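Forum index > Around the House > Kitchen and Dining > Sorting out the cutlery, and fleece on a round table

Sorting out the cutlery, and fleece on a round table
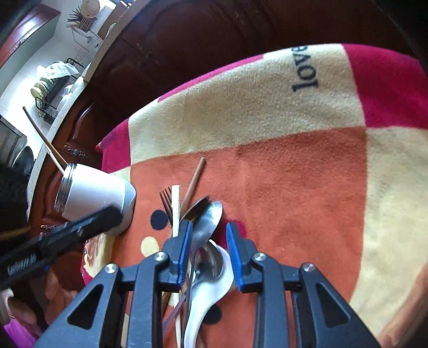
Spoons, fork and chopsticks on the fleece cloth.

tulley_lane
Posted 10/20/23

We moved to Skivcombe in August and the new kitchen has 2 drawers. The old one had a whole run of them, so everything had its own place and I never thought about it. Now one drawer is tea towels and foil, and the other is meant to hold all the cutlery plus the tin opener, peeler and so on. It doesn't shut unless you push things down at the back.

I've started getting it all out on the table to decide what stays. The problem is the odd bits. We have metal spoons that don't match each other, a white ceramic soup spoon, and chopsticks that have lost their partners. One is pale wood and one is a thin copper-coloured one. There's also a fork with copper-coloured tines which I like, but it doesn't go with anything.

Two questions. Do you keep odd pieces or get rid of them? And is a pot on the worktop a reasonable place for everyday cutlery, or does it get greasy near the cooker?

Third question if anyone has the patience. The cloth is fleece. It's soft and it was cheap, and my other half likes the colours, but is it daft as a tablecloth?

----

marrowfat
Keep the ceramic spoon. They hold more than a metal one and they don't burn your mouth. The rest I would cut down to what you use in two days. We did that and the drawer has been fine ever since.

----

Indbridge_Anne_x
I wouldn't put a ceramic spoon in with metal ones. Mine got a chip on the rim from being rattled about in a drawer and I had to throw it out. Stand it in a mug or lay it on a folded cloth on the shelf with the bowls.

Pot on the worktop is fine if it's a good distance from the hob. Mine is by the kettle. It does need washing out, there's always a bit of grit and crumbs at the bottom, I don't know where it comes from.

----

pegbag
Disagree about the pot. You end up with handles down and the bits that go in your mouth up in the air, with everyone reaching over and touching them. If you put them the other way round you can't tell a fork from a spoon. A tray in the drawer is better. Measure the inside of the drawer first, and measure the height as well as the width. I bought a Lobo one that fitted perfectly side to side and then the drawer caught on it every time.

----

marrowfat
It's your own family touching them, pegbag. We've had a pot for years and nobody has come to any harm.

----

pegbag
I'm only saying what I prefer. We have people round a lot.

----

tulley_lane
Thanks all. The cooker is at the far end so the kettle side might work. I hadn't thought about the ceramic one chipping. It has been sharing with the metal spoons all this time and I had a small steel one sitting inside its bowl, so I'll move it.

How tall is your pot, Anne? I tried a jam jar and it tipped over as soon as I put the forks in.

----

Indbridge_Anne_x
It's an old stoneware marmalade jar, quite heavy. The weight matters more than the height. Anything light will go over when you pull one out. If you've got a jug with a broken handle that would do.

----

old_dresser
On the odd chopsticks: keep one wooden one. I use mine for clearing the plughole, making holes for seeds and stirring paint testers. The metal sort are too slippery for most of that but all right for getting crumbs out of the toaster, WITH IT UNPLUGGED.

As for the fleece, I'd take it off for meals. It's warm on the arms in winter but it holds on to crumbs, and if you spill gravy on it you have a job on. It also slides about on a polished table.

----

tulley_lane
It does hang nicely over the edge, I'll say that for it. The table is round and every proper cloth I've got is for the old rectangular one, so the corners nearly reach the floor.

----

wren_and_co
We've had a fleece on our table for two winters with small children and I don't agree that it's hard work. Shake it outside, then wash it cool with no softener. It dries on the airer overnight. Do not iron it and do not put a hot dish straight down on it, it can melt. We use cork mats.

Is that one with the big blocks and the spots? I can see "love" on it. A pattern like that will hide a fair bit.

----

old_dresser
Hiding it isn't the same as getting it clean.

----

wren_and_co
No, that's why I said wash it.

----

tulley_lane
Yes, blocks and spots. Orange, cream and bright pink. I'd been washing it with softener, so I'll leave that out next time.

----

bobbin_2000
For getting rid of the extras, the charity shop in Indbridge takes cutlery if you tie it in bundles with string. They don't want single pieces loose in a bag. I'd put the odd spoons together, keep one small one back for the sugar and one for measuring out coffee.

I wouldn't part with the copper fork. Use it for serving.

----

marrowfat
Serving fork is a good shout. Cold meat or pickles.

----

tulley_lane
Right, where I've got to. The ceramic spoon has gone on the shelf with the bowls. Wooden chopstick stays, copper one is going in with the toaster things. Fork is kept for serving. I've found a heavy jug for the everyday cutlery and it's by the kettle for now, sorry pegbag. I'll still measure the drawer for a tray, because the tin opener and the peeler have to go somewhere and they jam it more than the spoons did.

Cloth stays on until I find a round one in cotton. Does anyone know if you're supposed to buy it wider than the table, and by how much?

----

pegbag
Measure across the middle, then add the drop you want twice over, once for each side. And no need to be sorry, it's your kitchen.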